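Windley Modular Trainer, Bench Set
Maker: Windley
Sold through: Oltar Supply
Category: Electronics teaching boards
Condition: New, and a few returned sets at a lower price

Most electronics trainers promise more than they deliver, and the Windley brochure is no exception. It says the set "grows with the learner." We have had one on the bench since January and can tell you it stays the same size. What it does do is let you put together basic circuits without a soldering iron, and for a good many buyers that will be plenty.

What you get

The set is a group of teal plastic modules that lock together along jigsaw-style edges, with a light gray socket panel. Inputs are handled by toggle switches and a rotary selector. Connections are made with patch leads and banana plugs. Windley supplies 5 leads in the standard box. We think that is stingy. Anyone wiring more than a single switch and a lamp will run short by the second lesson, so budget for the extra lead pack.

The joints

Windley makes a lot of the interlocking edges. They hold well on a flat table. Pick the whole board up by one end and you may feel differently, so slide it or carry it with both hands. Getting two modules apart the first time takes more force than we liked. It eases off with use, and we'd like to know how far it eases off after a couple of school years. Windley didn't have an answer when we asked.

The switches

Small metal toggles with printed On and Off labels. They click firmly and we have no complaints. The levers are short, which suits small fingers better than large ones.

The rotary selector

The best part of the set, and we say that having expected to dislike it. The pointer knob is big, black with a bright green outline, and easy to grip. The numerals are another matter. They are small and white, set in an arc around the knob, and from the far side of a table a student will have trouble reading them. The pointer can also be turned away from the numbers altogether, so check where it is before you decide a circuit is dead. 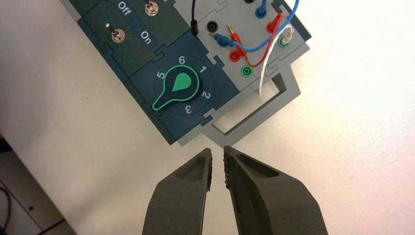 Photo: Oltar Supply

How it compares

The Galton board costs less and comes as one fixed panel. There is nothing to pull apart and nothing to lose, and if you teach the same three circuits every term, buy the Galton. The Shakya kit has more modules and a thicker manual, though we found the manual hard going and the sockets tight. Windley sits between them on price and is the easiest of the lot to lay out in a new order.

About those claims

"Sets up in 2 minutes." It took us some 55 the first time, most of it spent sorting out which module went where, as the diagram in the box is printed too small. The second time was much quicker.

"Classroom proof." We don't know what this means and would not rely on it. The warranty covers 3 years on the modules and leaves out the leads, the part most likely to wear out.

Ordering

Bench set, extra lead pack and single replacement modules are listed separately. Power supply not included. Returned sets have been checked by us but may show marks on the plastic. Orders placed on a Saturday go out the next working day.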